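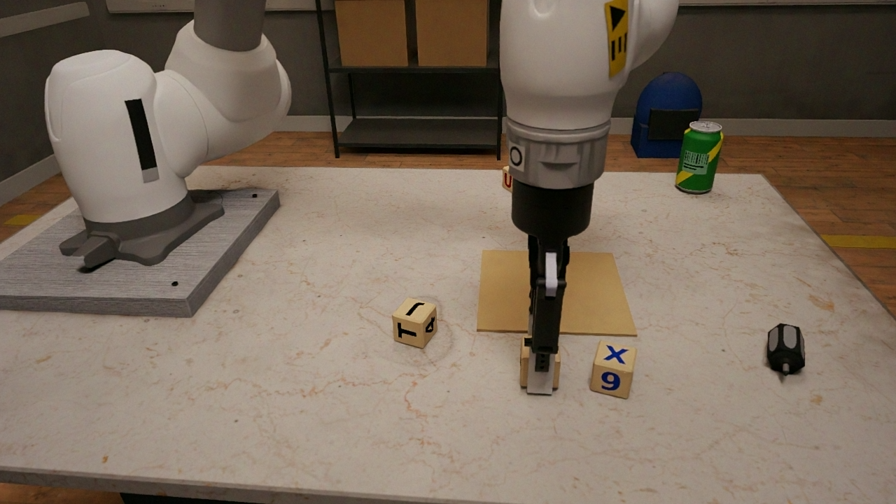

Section 4. Tabletop Tidying Tasks

4.1 Purpose of this section

This section explains how to set up and run the tidying tasks supplied with the Davirico evaluation kit. The tasks are intended to help a site decide whether an arm is ready to take on simple chores, such as clearing a work table or putting small items back where they belong. They are run first in the Kamon simulator and then on the physical arm.

A good result in the simulator does not mean that the arm is ready for unsupervised work. At the Drorkirside test site, the standard block task passed 2,000 simulated runs before a physical trial was approved, and the physical trial still required an operator at all times.

4.2 Before you begin

Confirm that the following are in place:

The arm model in the simulator matches the arm installed at your site.
The gripper fingertips in the model are the same type as those fitted.
The task file has been signed off by the site lead.
For physical runs, the emergency stop has been tested on the same shift.

4.3 Setting up the block task

1. Open the task file and select Block Task from the list.

2. Load the table. Choose the veined stone surface unless your site uses a plain one. Surface pattern affects how well the vision software finds the edges of small objects, and results from different surfaces must not be combined.

3. Place the lettered wooden cubes. Leave at least 2 inches between any cube and the table edge. Cubes may be turned to any angle.

4. Place the square mat behind the working row. The mat is the drop area and must be clear when the run starts.

5. Add the clutter set. The standard set consists of a beverage can and a small hand tool. These items are not to be moved by the arm. A run in which either one is touched is recorded as a fault, even if every cube reaches the mat.

6. Select Start. Do not adjust the camera view while the arm is in motion.

Note: When two cubes stand close together, the fingers may strike the second cube on the way down. This is the most common cause of failed runs. Do not space the cubes further apart to improve the score. Household and shop-floor items are seldom placed with a gripper in mind.

4.4 Recording results

Complete 10 runs for each layout. For each run, record the number of cubes placed on the mat, any contact with the clutter set, and the total time in seconds. Runs stopped by the operator are counted as failures.

In the June review led by Mitra Parsa, a person cleared the same layout by hand in 38 seconds. Sites should report this figure beside their own so that readers can judge the speed of the arm as well as its accuracy.

4.5 Moving to the physical arm

CAUTION: Keep hands and loose clothing away from the table while the arm is powered. Observe all warning labels on the arm.

1. Repeat the layout used in the simulator.

2. Set the arm to reduced speed.

3. Run the task once with no cubes on the table and watch the full path.

4. Add the cubes and the clutter set and begin the recorded runs.

If the physical arm fails more often than the simulated one, check the fingertip friction setting before changing anything else. Questions about task files should be sent to Jummai Shehu. Requests for additional layouts should be sent to Lefteris Moschos.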